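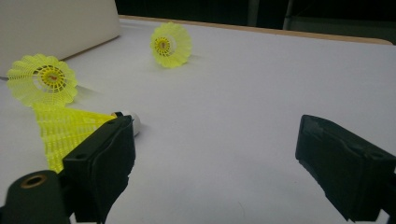

Figure 5.1 Yellow plastic shuttlecocks on a white tabletop.

Chapter 5
The Shuttlecock and What Is Claimed for It

Badminton attracts a lot of confident advice, and much of it concerns the cheapest thing on the court. Players who have never timed a shuttle in flight will tell you that one brand is "faster" than another, that yellow is easier to see than white, or that plastic ruins your touch. Some of these claims may be true. Few of the people who repeat them have tested them, and this chapter asks you to hold off believing any of them until you have.

Start with the shape. A shuttlecock has a rounded base and an open skirt. Most of the weight is in the base, and most of the drag comes from the skirt, so the shuttle turns over after it is hit and travels base first. Put one down on a table and it usually ends up on its side, as in Figure 5.1. The skirts there are plastic mesh with scalloped rims, and air can pass through the openings. How much difference the pattern of those openings makes is a fair question, and a printed tube is a poor place to look for the answer.

Consider the word "durable." A club coach, Eluned Gough, kept a notebook for one season on two makes of plastic shuttle, Stonon and Madetti. The Stonon label promised up to 1000 hits. Gough counted 200 hits on each shuttle and then looked at the skirts under a desk lamp. She found bent ribs on both makes and could not rank them. Her notes do not tell us which make is better. They do tell us that "1000 hits" means very little until somebody says how hard, with what racket, and what counts as worn out.

Speed is worse. The usual test is a full underhand stroke from the back line, and you note where the shuttle lands. Two players can get two different answers from the same shuttle. One player can get two answers before and after lunch. We return to this in Section 5.3, where 18 trials turn out to be fewer than they sound.

Before you read on
Write down one thing you believe about plastic shuttlecocks. Next to it, write where you heard it. Keep the page, as you will need it for the activity in Section 5.2.

Words to know
base, skirt, drag, trial, wear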